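Kvam Parts and Packing
Operations staff meeting
Thursday, April 7, 2022

Present: operations lead (chair), packing lead, maintenance lead, purchasing, safety, second shift lead. Minutes by the operations office.
Absent: quality.

1. Minutes of the last meeting
Accepted with one correction. Under "Dock door," it should say the door sticks when it goes up. It was written the other way round.

2. Report on the Urkach open day

Four of us went to the Wunda open day at their Urkach site. The chair asked for a plain account and said she did not want the brochure read out.

The packing lead went first. The morning was mostly talk. A presenter said the Cisanton system could handle over 300 kinds of part with one pair of hands. Purchasing asked which kinds and was told a list could be sent. We don't have the list yet. The slides also had a lot about the factory of the future, which the packing lead said she had heard at the last two of these days from two other companies.

After the talk visitors were taken through to the demonstration area. The hands have separate fingers and a thumb, with rubber on the fingertips, and one had a knit cover pulled over the back of it. Maintenance wanted to know what the cover costs and how often it gets changed. He was told it was "a consumable." He asked again and got the same answer.

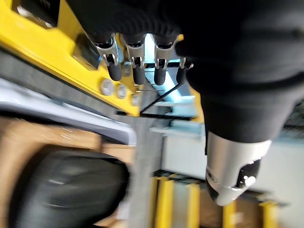
Maintenance's main worry is wear. Our parts come to us oily and so do our gloves, and we throw the gloves out. He asked Wunda how many cycles they get from a set of fingertips and the figure given was 1000. He does not know if that was a test result or a target and neither did the person who gave it. At our rate he thinks we would be changing fingertips more often than anyone would put up with. The chair asked him to put that in writing with our own rates next to it.

Safety asked what happens if somebody reaches in while the arm is moving. Wunda's answer was that people are trained to stay out. Safety said that is the same answer we give for the press, and we still put a guard on the press. She wants their risk assessment before we talk about anything on our floor, including a trial.

The second shift lead said he would be the one living with it at two in the morning and wanted to know who picks up the phone. Support is office hours only unless you pay for the next level up. Purchasing has the price for the first level and not the second.

3. Would it suit our work

Discussion went on longer than planned.

The packing lead's view is that the layout was kinder than ours. The small parts were set out along a shelf at the edge of a table, caps and pegs and little boxes, with space between them. Ours arrive in a heap. She asked whether it could pick from a heap and was told this was "on the roadmap for May." She would like to see it in May, then, and not before.

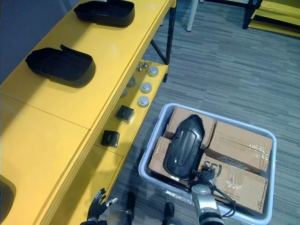

Purchasing said we should be fair. Hands that can deal with different shapes would be worth having on the returns bench, where no two cartons come in alike, and the people there would be glad of the help. The packing lead agreed that returns is the right place to look. She does not agree that anything we were told at Urkach shows it would work there — we heard a lot about what it can do and very little about how often it goes wrong. When she asked for a failure rate she was given a leaflet.

The second shift lead asked what problem we are trying to fix. We are short of people on returns for a few weeks after the holidays and otherwise we manage. The chair said that was a reasonable question and that the owners will want an answer to it too.

Maintenance added that he has no one spare to look after it. If it comes with its own technician he will listen. If it comes with a manual he won't.

Decided:
No order and no deposit. The early customer discount is not a reason to hurry.
We will offer to send Wunda a tote of our own returns, unsorted, part number 251 included, and ask to watch a full shift with no presenter talking over it.
If they say no to that, the item comes off the agenda.

4. Actions
Purchasing: get the parts list, the price of night support and the price of the covers. Write to Wunda about the tote.
Maintenance: one page on wear, with our rates.
Safety: ask for the risk assessment.
Packing lead: make up the tote. It is not to be tidied first.

5. Other business
The 3 broken pallet jacks are still by the back wall. Maintenance to tag them or scrap them.
Second shift asked again about the vending machine. Carried over.
Mileage for the Urkach trip goes on the usual form. Parking was paid by two people for the same car and only one can claim it.

Next meeting in May, same room, date to be sent round.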